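Speaker notes – "Choosing a Background Color for Your Slides"
Berel library evening series, August 2019

Slide 1. Title
Wait for the door to close. Say hi, thank Selma Mujić for setting up the room and for lending me her clicker after mine died in my bag. Fifteen slides tonight, and I talk fast, so wave at me.

Slide 2. How I got into this
Tell the Stostness story. I had a talk there years ago, white text on pale yellow, and I'd practiced it on my laptop in a dark kitchen where it looked gorgeous! Then I walked into a room with windows on three sides. People in the back were very polite about it. Pause for laugh (if there's no laugh, keep going).

Slide 3. White is fine, really
I know, I know, you came for something fancier. But if you don't know the room, white with dark text will get you through. Mention the church hall in Vulska with the projector that turned every blue into purple – my white slides lived and everybody else's didn't.

Slide 4. Going dark
Dark backgrounds are lovely in a dim room and easy on tired eyes after dinner. They do need bigger type. I go up at least four points from what I'd use on white, and I drop the thin fonts completely. Don't rush this one, people like to write it down.

Slide 5. What about brown?
My favorite part, so try not to gush. Most of us jump straight to black or navy, and a warm grayish brown hardly ever gets a turn. Leave it flat, no gradient and no paper texture, and let a light gray sit against it. Give them a few seconds to look before I start talking again.

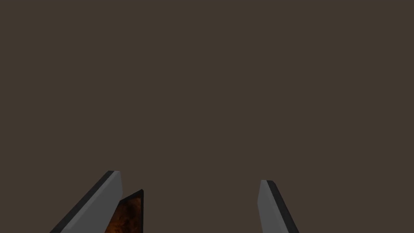 Slide 6. Text over pictures
Move to the left side of the screen so I'm not blocking it. Look for the quiet area in your picture and put the words there. If there isn't a quiet area, use a different picture, or put the words on their own slide. Please no drop shadows. Okay, one drop shadow, if you must.

Slide 7. Test it from the back row
Ask somebody to walk to the back with me and read the small print out loud. The Ogunleye folks did this in November and we ended up changing the whole deck over lunch. Ten minutes of walking around the room beats an evening of fiddling at home.

Then questions. Remember to repeat each one for the people by the coffee. Handouts are on the chair next to the radiator.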